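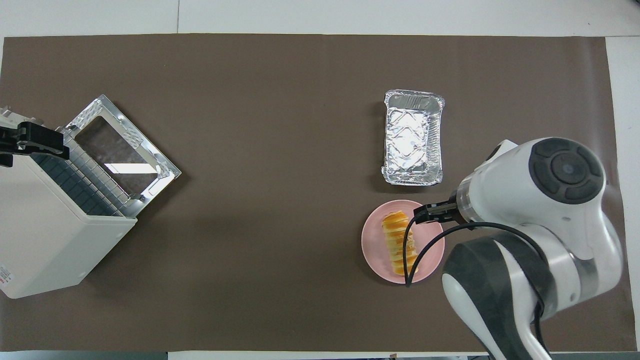 Countertop toaster oven with the door folded down, foil tray to the right.

Foil Trays in Countertop Ovens: Frequently Asked Questions
Jurkus Kitchen Supply – Help Pages

Does the tray go on the rack or on the oven floor?
On the rack. A tray on the floor of the oven sits too close to the lower heating elements and blocks air movement.

What size tray fits?
Measure the rack, then subtract 2 inches from the width. Measure across the rim of the tray, as the base is always narrower. The Gruva tray (item 1058) is sold in packs of 5.

Why is the bottom of the tray patterned?
The pressed zigzag stiffens thin foil and lifts food slightly off the flat surface. It does not replace a rack for draining fat.

Can I rest a full tray on the open door?
No. The door glass and hinges are not rated for load. Set the tray on the counter first – then open the door, lift with both hands and slide it straight in.

Should I cover the table?
Brown paper is suitable while unpacking, filling trays or cleaning a cold oven. Remove it before switching the oven on.

Can trays be reused?
Yes, if the base is free of holes and the rim still holds its shape. Wash by hand. A crinkled rim is normal.

Which foods should not go in bare foil?
Tomato sauce, citrus and vinegar marinades. Line the tray with parchment, trimmed below the rim.

How do I return an unopened pack?
Returns are accepted within 26 days at the Prundmont counter.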